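Effect of Dome Choice and Coupling Leakage on Low-Frequency Output of a Behind-the-Ear Hearing Aid

Student project report, Hearing Instrument Technology, second year

1. Background

Mild high-frequency hearing loss is often fitted with a behind-the-ear aid, a thin tube and a soft dome that sits in the ear canal. An open dome lets low-frequency sound escape from the canal. This reduces the hollow quality many wearers report in their own voice, but it also removes low-frequency gain that the fitting software may assume is present. The size of the loss depends on the dome, the depth of insertion and the shape of the canal.

The project measured the loss on a coupler with a controlled leak. The question was whether the correction table in the Venotau fitting software matches what is measured when the dome is changed and the program is left alone.

2. Equipment

The test aid was a Piltinum behind-the-ear unit with a size 2 thin tube. All adaptive features were switched off: directional microphone, noise reduction, feedback cancellation and wind reduction. The aid was set to linear gain. A new battery was fitted at the start of each session.

The coupler was a Zamfir occluded-ear simulator with a removable front plate. Three plates were made, with vent diameters of 1 mm, 2 mm and 3 mm, plus a solid plate as the reference. The plates were sealed with putty and checked for leaks before use. The reference microphone was placed beside the aid microphone inside the test box.

3. Method

The input was a pink noise signal at 65 dB SPL. Each run lasted 30 seconds, and the output was averaged in third-octave bands from 125 Hz to 8 kHz. For each combination of dome and plate the dome was removed and reseated between runs. Runs in which the reference microphone drifted by more than 1 dB were discarded and repeated.

Two dome types were used, open and closed. The double-flange dome in the original plan was dropped. It would not seat in the plate adapter without folding, and the results could not be repeated.

4. Results

With the solid plate, the closed dome gave output within 2 dB of the value shown by the software in every band above 250 Hz. The 125 Hz band was near the noise floor of the box and is not reported.

With the 2 mm plate and the closed dome, output at 250 Hz fell by 11 dB relative to the solid plate. At 1 kHz the difference was inside the repeat error. The open dome showed a larger drop at 250 Hz with every plate, and the spread between runs was also larger. Reseating was the main source of this spread. When the dome was left in place and only the signal was repeated, the curves overlapped.

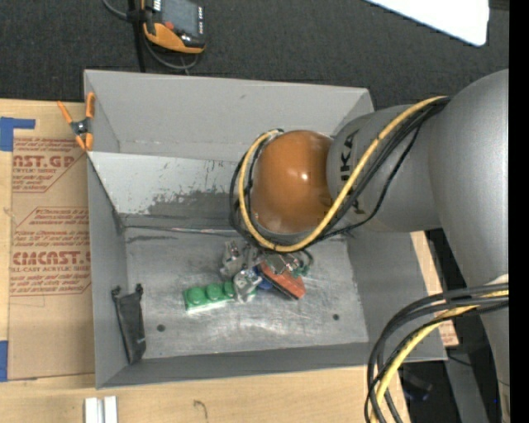

Page last changed: April 1, 2024

The software correction for an open dome was smaller than the measured drop at 250 Hz and 500 Hz. Above 1 kHz the two agreed.

5. Sources of error

The coupler has hard walls and a fixed volume. A real canal is softer and rarely round, so the leak around a dome will differ from the leak through a drilled plate. Putty was reapplied by hand each time a plate was changed. Tube length was kept constant, but the bend near the ear hook was not controlled in the December runs. Those runs are kept in the data file and are marked with a "D" in the second column. They were not used in the averages.

The data file contains 2777 rows, one per band per run, including discarded runs. Column headings follow the Sodel export format, with the plate diameter added by hand.

6. Further work

The measurements should be repeated with a probe tube in real ears, using the same aid and program, under the supervision of a licensed audiologist. A second aid of the same model should be included to separate dome effects from unit variation. Compression should be switched back on for at least one set of runs, as it may partly hide the low-frequency loss at soft input levels.

Appendix A lists the aid settings. Appendix B gives the plate drawings with tolerances.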